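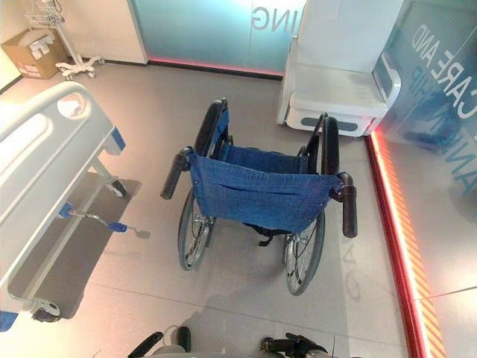

Section 4. Getting the chair ready beside the bed

By now you have the chair out of its carton, and I hope you have had a cup of something and a rest, because the unpacking is the tiresome part. This section of the Zekeo home guide takes you through opening the chair fully, looking over the fabric, and bringing it to the bedside so that it is ready for the person who will be sitting in it. Set aside 16 minutes the first time. After a week you will do it while thinking about supper.

Please read the whole section through once before you start. If you have the Andrade bed as well, keep its booklet handy, as the crank and the wheel locks on the bed are covered there and we only touch on them here.

Before you begin

Clear the floor between the door and the bed. Rugs should come up altogether, even the nice flat ones, and so should phone cords and slippers. A smooth, hard floor is kindest to the wheels and to your back.

Look at the foot of the bed for the crank handle. If it is sticking out, fold it in or take it off, whichever your bed allows. It sits at just the height where it will find a shin.

CAUTION: Never open, fold or adjust the chair with anyone sitting in it. Never let anyone use the footrests as a step.

4.1 Opening the chair

1. Stand beside the chair and put on both wheel locks. You should feel each one catch. If a lock moves but the wheel still turns, stop and go to Section 9.

2. Tip the chair a little toward you so that the far wheels lift from the floor.

3. Press down on the seat rails with the flat of your hands, fingers pointing in toward the middle of the seat. Keep your fingers well away from the outside of the rails. I know it feels more natural to grip them, and everyone does it once.

4. Keep pressing until the seat fabric is stretched and both rails are resting in their guides. Let the chair down gently.

5. Go around to the back and take a push handle in each hand. Give the chair a small shake. A little give is normal, but a clunk means a rail has not seated, and you should go back to step 3.

NOTE: A backrest with some slack in it is not faulty. The fabric is meant to give a little, and many people find a slightly slack back more comfortable for a long afternoon than a tight one. What you don't want is fabric that has pulled away from the frame.

4.2 Looking over the fabric

It is a good habit to do this every week, on a day you will remember. Use daylight if you can, and take your glasses with you (I say this as someone who once passed a torn hem three weeks in a row).

1. Start at the top of the backrest and run your palm slowly down it from one side to the other. You are feeling for thin places, loose threads and anything gritty.

2. Follow both side edges with a fingertip, all the way down. Every fastener should lie flat and feel firm. If one turns under your finger, it wants attention before the chair is used again.

3. Look at each seam and opening from close by, about a hand's width away. Tug the fabric lightly on either side. 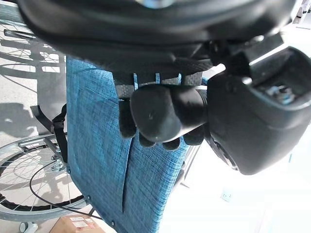

4. Bend down and check the underside of the seat in the same way. If there is a strap hanging there, lift the loose end and make sure it can't reach the spokes when the chair rolls. Tuck it up or fasten it if it can.

5. Press on each armrest pad with your thumb, then try to rock it from side to side. The pads should be springy and stay where they are.

6. Wipe the fabric with a cloth wrung out in lukewarm water and a drop of dish soap. Go over it again with plain water and let it dry in the air. Please don't use a hair dryer, however much of a hurry you are in.

NOTE: Replacement back and seat panels are sold as a pair. Ask for part 3170, and mention the color, or you will be sent whatever is on the shelf.

4.3 Bringing the chair to the bed

1. Check that the wheels on the bed are locked. Push against the bed with your hip to be sure.

2. Stand squarely behind the chair with a hand on each push handle. Release the wheel locks.

3. Walk the chair forward slowly, with your elbows a little bent. If it drifts to one side, ease off and straighten it. Don't wrench it.

4. Leave a gap of 400 mm between the chair and the side of the bed while you are still moving things about. You will close that gap at the end.

5. Turn the chair so that it sits at a slant to the bed, facing the same way as the person will face when they stand.

6. Put both wheel locks back on, and try the handles again. 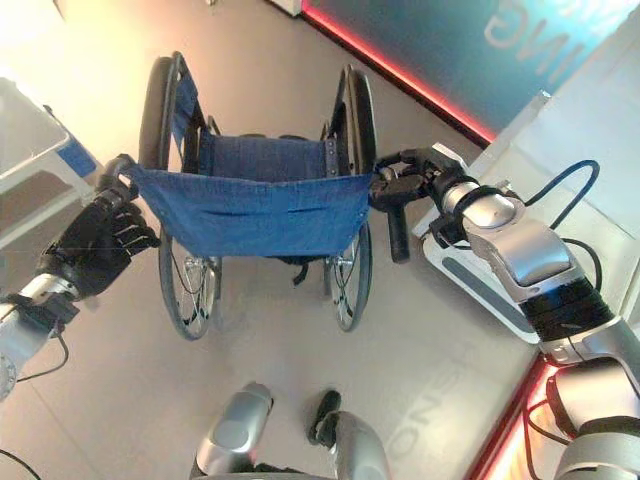 Kedir Admasu wrote to us after the first printing that step 5 had given him trouble, and that he'd found it much easier to turn the chair out in the open part of the room, where there was space for his feet, and then roll it in already slanted. He also asked us to say plainly that both hands should stay on the handles the whole way, even when the bedside table is in reach and the water glass is calling.

We have tried it his way and we like it. If your room has the space, do step 5 before step 4, and leave the rest as it is.

CAUTION: Do not hang shopping bags or a heavy coat from the push handles. With the chair empty, it takes very little weight back there to tip it.

4.4 Last things

Close the gap so the chair is next to the bed, check the locks one final time, and swing the footrests out of the way if yours are fitted. Lay the Dranel cushion on the seat with the label underneath and toward the back. The transfer itself is in Section 5, and the page on storing the chair overnight has been moved to page 70.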